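Workshop notebook, Kerkbridge
27 August 2021

Second day of the box job. For those who missed yesterday's page (it has tea on it, I don't blame you): we have a shelf of things that live in boxes, and the boxes were never meant for the things. The plan is to find out which boxes earn their keep in the fruit and veg corner, which go back to the stationery cupboard, and which go in the recycling with my blessing.

Started with the grey stacking trays from Carasholm. They are advertised as stackable, and they do stack, provided you put nothing in them. A mandarin is taller than a Carasholm tray is deep. I tried turning the mandarin on its side before remembering what shape a mandarin is. Tray with fruit in, second tray on top, gentle rocking, then juice. Wiped down the bench. Trays moved to the screws and washers, where they will be happy.

Next, the wire basket. Good air, bad floor. Small items go through the gaps point first and hang there like bats. The carrot ends were the worst for it. I could line the basket with card, but then I have a card box with a cage round it, and I already own several card boxes without cages.

Interruption at 11 for the delivery. Docket number 2614, which I am writing down in case the other half of the order ever turns up. We asked for 100 liners and were given 2. They are very nice liners. I have put one in the drawer and am using the other to keep the first one company. Have written to Killorel and been told my message is important to them.

Back to it. Notes on the produce itself, as it turns out to matter more than the boxes:

Mandarins. Easy. They roll, but they roll predictably, and they stop when they meet each other. Best put in first as buffers. The largest one goes in a corner or against something solid, otherwise it sets off on its own and takes the small ones along.

Dark knobbly ones. Still arguing about what to call these on the label. The skin is smooth and shiny in places and then suddenly rough, like a coat with the lining coming through. The rough patch grips whatever it is resting on, so put them rough side down and they stay where they were left. Smooth side down and they slither. I have written "dark round" on the sheet and will accept no correspondence on the subject.

Carrot pieces. Awkward. The pointed one spins about its thick end, and the stubby one behaves like a cork. Neither wants to lie parallel with anything. Yesterday I spent a good quarter of an hour trying to line them up along the wall of a shoebox and they are not interested in being lined up. Today I let them go where they like at the front and everyone was calmer.

Small pale one. Gets lost. Whatever you pack, pack this last, and on the near side, or you will be emptying the lot out to look for it. I did this twice before lunch. After lunch I did it again with more feeling.

Lunch was a sandwich. The Medve kettle has started whistling before it boils and then falling silent once it has, so trust the steam and ignore the noise. Descaler is on the list, under the liners.

Afternoon: shallow boxes. I had low hopes for these. A deep box feels like the proper answer until you need something from the bottom of it, and by then the proper answer has a bruised mandarin in it. With a shallow one you can see what you've got and put a hand straight on it. The drawback is that it takes up the table, and the table is where I keep my elbows.

Tried three. The first was a shirt box, pleasant and floppy. It held its shape as long as I held its shape. Out.

The second was the lid of something, origin unknown, with 1547 written on the underside in marker. If that number means anything to anyone, please say before I cut it down for dividers. It was the right size and the sides were too low by the height of half a carrot. One tilt and the lot were across the cloth. Possible use under the plant.

The third is the cloth book box, and I'm annoyed to report that it is the best of the lot. It looks like a children's party. Every side is a different colour, the lining is a deep shiny red with the brand written all over it in white joined-up writing (I read it as Tongger, others may have better eyes), and the label says Cloth book, so the next person to come looking for vegetables will walk straight past it. That can be fixed with a sticker. The stiffness can't be faked, and this one has it. 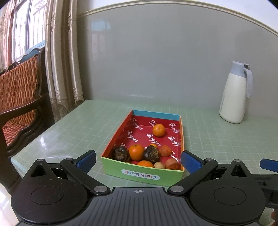

Loading it, I went heavy at the front and left the far end nearly clear, with one mandarin down there by itself. I'd like to claim this as method. Mostly it is the length of my arm. But having the crowd at one end does mean they hold one another in place, and the carrot bits get wedged instead of wandering. If the box is going to be carried, though, hold it by the full end. Carried from the light end it droops at the wrist and I don't recommend the feeling.

The glossy lining is a mixed blessing. Wipes clean with one pass of the cloth, which the shirt box never would have. It is also slippery, so the loner at the far end needs something beside it before anyone goes through a doorway. A folded tea towel did the job. Tried a paper one first and it went along for the ride.

The other complaint is the red itself. Orange fruit on red lining under our strip light is hard on the eye, and I reached for a shadow at one point. I may cut a piece of plain paper for the floor of it. Or I may get used to it, which costs less.

Green grid cloth stays on the table, by the way. It keeps the boxes from skating about and the squares make it easy to put things back where they were. Please don't use it to dry mugs. There is a ring on it and I know my own mug, and this wasn't it.

Running list:

Carasholm trays: to the screws
Wire basket: bread only, big bread
Shirt box: recycling
Lid 1547: hold until someone owns up
Cloth book box: keep, relabel, paper floor to be tried
Liners: see above, and despair
Descaler

Still to do is the question of where the box lives when it is full. The lower shelf is too narrow by a thumb. The upper shelf fits, but then the contents are over my head and I'm back to feeling about for the small pale one. There is the windowsill, which gets the sun until mid-afternoon, and I don't much want to find out what sun does to the dark round ones. For tonight it stays on the table, with the tea towel in.

I'd like all this settled before October, when the bench gets taken over by the apple crates and any box smaller than a suitcase goes missing until spring. If anyone has a shelf bracket going spare, the long sort, leave it by the kettle. Never mind the whistling.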